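The Patient Work of Teaching a Robot to Tidy Up

By Bindu Acharya
29 July 2024

Yi-an Yeon keeps her elbows tucked in when she works. She picked up the habit in her second week, after her shoulders began to ache, and now she tells every new hire to do the same. She sits with a handle in each fist and moves her hands through the air, and a pair of robot arms moves with her.

Yeon is one of 3 operators at Niden, a small company in Grastville that records people doing household chores through robots. A session lasts 50 minutes. Then the operator gets up, walks the hallway, drinks some water and comes back for another. On a good day she finishes 108 demonstrations. On a bad day, when a gripper keeps slipping off the rim of a bowl, she might save half that.

Each demonstration is a recording of one attempt at one job. The software stores the position of every joint, the opening of each gripper and the view from the cameras, many times a second. Later, a program is trained on the whole pile and tries to produce the same kind of motion without a person holding the handles.

"People think we program it," Yeon said. "I don't write any code. I move things out of a tray all day."

The company started in January of last year with a different method. Operators stood beside the arm, took hold of it near the wrist and pushed it through the task by hand. It was cheap and easy to learn. The trouble was that the operator's own hands showed up in nearly every recording, and nobody could guide two arms at once with any grace. Harish Gowda, who runs the recording floor, switched the team over to remote handles that spring.

Gowda still uses the hand-guided method for a few jobs, mostly wiping and pressing, where he wants the operator to feel how hard the arm is pushing. The handles give no sense of touch. An operator learns that a lid is gripped by looking at it.

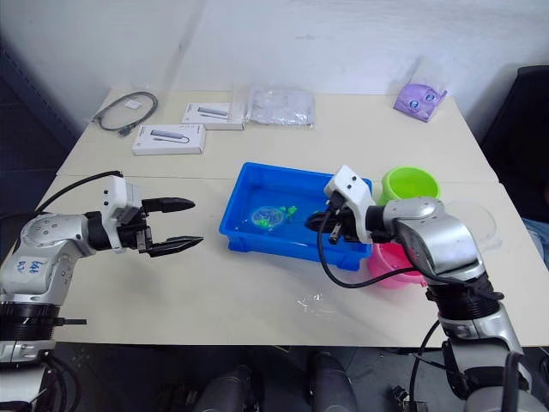

Small parts take the longest to learn. A new operator will usually close the gripper too early, then open it, then nudge the piece sideways and try again. Gowda doesn't throw those recordings away. He marks them, and a portion goes into training, on the theory that a robot that has only seen clean grabs has no idea what to do after a miss.

Clear plastic is its own problem. Lids and wrappers pick up the color of whatever is under them, and the cameras lose them. Operators lose them too. Yeon leans toward her screen and waits for a bit of glare before she commits to a grab.

How much the objects should vary is a running argument in the office. Vignesh Devadiga, who trains the models, wants the tables messy. He asks operators to move the bowls between attempts, turn the tray, and leave things lying around that have no part in the task. His first model was trained on a bare table with everything in the same spot. It did well until someone set down a coffee mug, and then it reached for the mug.

Gowda would like a little more order. Every change to the table slows the floor down, and the floor is what customers pay for. The two men settled on a schedule in which the layout changes after every tenth recording. Devadiga says he would prefer every fifth.

The current project, called Trornine, covers sorting and clearing on a tabletop. It had reached 1304 accepted demonstrations when I visited, and Devadiga expected to need almost twice that before the results held up on objects the model hadn't met. He showed me a chart of success rates that climbed, went flat for a month, and climbed again. He could not fully explain the flat part.

Gopinath Chettiar, who used to operate at Niden and now manages a similar shop in Villalba, thinks the operators get too little credit. Two people given the same job will do it differently, he said, and the model picks up both styles. One of his staff always lifts objects higher than she needs to. After a few weeks, so did the robot.

He has tried writing down what a good demonstration looks like. The document runs to four pages. Move at a steady speed. Don't pause in midair to think. Park the idle arm where it won't block a camera. New operators read it on their first day and then, he said, they sit down and pause in midair to think.

Yeon has a simpler rule, which is to decide where the object is going before touching it. She had two sessions left that afternoon, and she wanted to get through them before the sun came around to the window and put glare on her screen.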